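Getting a White Tablecloth Clean and Keeping It That Way

White cloths are easier to look after than colored ones, as long as you get to the marks early. You can use stronger soap, you can leave them out in the sun, and you don't have to worry about the dye running. What ruins most of them is being put away with food still on them.

Clear the table before you touch the cloth. Take the plates first, then the glasses, then the silverware. Forks and spoons go last, and they are what people miss. A teaspoon folded into a cloth will bang around in the washer and can chip the drum. Run your hand flat over the whole cloth once you think you have everything.

Gather the cloth from the corners toward the middle so the crumbs stay inside, and shake it outdoors. If you have a hard floor under the table, let the cloth hang and brush it down, then sweep.
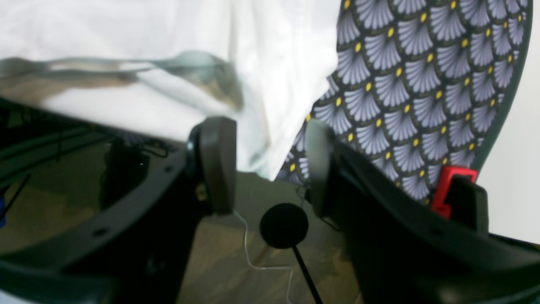 Grease and wine need different treatment, so sort out which marks you have before you wet anything. For grease, rub in a little dish soap with your thumb and leave it for 12 minutes. For red wine, blot with a dry towel and then pour cool water through the back of the stain. Don't rub it. Candle wax should be left to harden, then lifted off with the back of a butter knife. Whatever is left comes out with a warm iron over brown paper.

Egg, gravy and anything with milk in it should go into cold water first. Hot water cooks these into the threads and then you have a yellow patch for good.

Wash white cloths by themselves. Don't fill the washer more than two-thirds full, or the folds won't open up and the soap will stay in them. Skip the fabric softener. It leaves a film, and a filmed cloth holds on to the next stain.

My neighbor Miyuki Nagano soaks hers overnight in washing soda before the regular wash. I tried it last November on a cloth I had given up on. The old coffee ring is still there if you look for it, but it is a lot lighter.

Check the cloth in daylight before it goes in the dryer. Dryer heat sets whatever is left. If you find a mark, treat it again and rewash the same day.

Iron it slightly damp, wrong side first. Start in the middle and work out to the hem. If the hem has gone wavy, pull it straight with your fingers while it is still warm and lay a heavy book on it for a few minutes.

Don't store it folded in a plastic bag. Roll it on a cardboard tube if you have the space, or fold it loosely and change the fold lines a couple of times a year. Starch can wait until you are going to use the cloth. Starched cotton left in a drawer cracks along the creases, and silverfish like it.

Cloths with lace edges should go in a mesh bag on the gentle cycle. Very old linen is better washed by hand in the bathtub and lifted out on a towel, as wet linen is heavy enough to tear itself.

Updated 3rd July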